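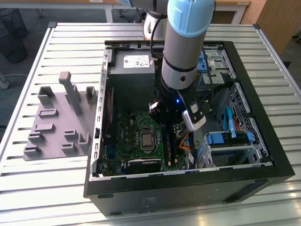
From: Deming Lu
To: Prerham Home Computing list
Date: 5/27/20
Subject: Re: Old desktop, more memory or leave it be?

Hello everyone, and hello especially to the person who wrote in from Holtska, whose message I have been meaning to answer properly all week. I'm going to quote the whole thing because I know some of you get the digest and lose track of who asked what.

> Hi all,
>
> I have an old black desktop that used to be my father's. It still
> runs but it takes forever to open anything, and my daughter needs
> it for school now that everything is at home. A neighbor said to
> add memory. I have never opened a computer in my life. Three
> questions, and please be gentle:
>
> 1. How do I know what kind of memory to buy?
> 2. Do I need to worry about the power supply? Someone told me
> those are dangerous.
> 3. Is it worth it at all or should I save up for a new one?
>
> It does turn on every time, for what that's worth. Thank you for
> any help. I read the list every day even though I never post.

First of all, I'm so glad you posted! Please don't be shy about it again. Half of what I know about the insides of these machines came from people on this list answering questions I was embarrassed to send, and the other half came from doing it wrong.

Let me take the last question first. If it starts every time and it's only slow, then yes, I would try memory before anything else. My own desktop was in the same state last December. I paid $22 for a used pair of sticks, and I had been one click away from a new machine at $389, so you can imagine how pleased I was with myself (my wife got rather tired of hearing it). It won't turn an old computer into a young one, but for a browser, a word processor and a video class, it made all the difference in our house. The one thing I'd say is, look at how much it has before you spend anything. If there's plenty in there already, the slowness is coming from somewhere else, most likely the hard drive, and that's another message.

Now, what kind to buy. The surest way is to take one of the old sticks out and read the sticker on it. Write down everything, even the bits that look like nonsense, and send it to the list. Somebody will know. Desktop sticks and laptop sticks are different lengths, and the older generations won't fit in slots meant for the newer ones - there's a notch along the bottom edge and it sits in a different place on each. I bought the wrong generation once from a seller in Winitz and spent an entire evening convinced I just wasn't pushing hard enough. Please don't do what I did. If the notch doesn't line up with the little bump in the slot, it's the wrong stick.

On to opening it up. Shut it down the ordinary way, switch it off at the back if there's a switch, and pull the power cord out. Then press the power button once with the cord out, and unplug the rest of the cables. I take a picture of the back first, so I know where everything goes.

Lay the case on its side on a good big table, with the side that opens facing up. I can't say enough for this. I did my first one standing up on the floor next to the desk, with my head practically inside it, and dropped a screw down behind the board where it rattled for a year. With the case lying down you look straight in at the board, gravity is on your side, and the screws stay where you put them. Mine go in a jar lid. On most of the plain ones the side panel is held with two screws at the back, or sometimes a catch, and it slides toward the back before it lifts away.

Touch some bare metal on the case before you reach in, and again whenever you've been up to answer the door. I work in short sleeves and I take my watch off. I do own one of those wrist straps, from Wongsuwan, and it's perfectly nice, but I forget to put it on more often than not.

As for the power supply, it's the metal box in the corner with a fan in it and a bundle of wires coming out. Your friend was right that you should never open the box itself, even unplugged. But you have no reason to open it! Leave the cover on and it will sit there minding its own business while you work. If a bunch of its wires is hanging over the memory, just ease them to one side without tugging on the plugs.

The memory slots are the long narrow ones, side by side, with a little clip at one end or both. Push the clips outward and the old stick will lift. Hold it by the ends, line up the notch on the new one, and press straight down with your thumbs until the clips come up and snap by themselves. It takes more of a push than you'd like the first time. Press evenly, don't rock it, and if it really doesn't want to go, stop and look at the notch again.

While you're in there, blow out the dust. I use a soft paintbrush and a can of air, and I hold the fan blades still with a finger.

Before you put the side back on, plug in the cord, the screen and the keyboard and see that it starts, keeping your hands well out of the case. If it beeps at you or the screen stays dark, don't panic. Turn it off, unplug it, and seat the sticks again. That has cured it for me every single time but one, and that one was the stick from Winitz.

Do write back with what the sticker says. I have a shoebox of old desktop memory here, and if one of mine matches you're welcome to it for the price of the stamp.

Warmly,
Deming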